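Search this forum
Search Advanced search

Break room chairs: pick one and stick with it?

henet_mel
So we finally got the break corner at the Henetberg office set up and I'm already getting grief over the seating. We've got a soft beige chair with thin black legs, and then a black mesh office chair on casters right by it, and half the team says it looks like a yard sale. I kind of love it! The mesh one has a headrest and everyone fights over it at lunch. 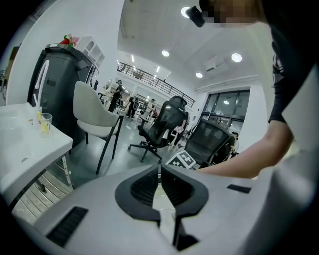 Anyway, my budget is $457 and I'd rather put it toward a second table than matching chairs. Am I nuts?

drinus88
Not nuts, but casters in a break area bug me. Ours ended up in the hallway every single day. I'd go all fixed legs.

Kianoush Abbasi
Disagree with drinus88. People with bad backs (hi) need one decent chair with a headrest. Keep it. I'd watch the slatted decking though, crumbs get down in those grooves and you'll be out there with a butter knife.

henet_mel
Ha, already been there with the butter knife. 20 minutes for one bagel.

drinus88
Fine, keep ONE on wheels. But get felt pads for the beige one, a pack of 8 was cheap at Odera last February.

Kianoush Abbasi
Felt on slats? It'll shred in a week. Rubber caps.

henet_mel
Going with rubber. And a white table to go with the one we have, if I can find one with rounded corners. My hip has opinions about the square kind.

Contact us | Funico Forums | Back to top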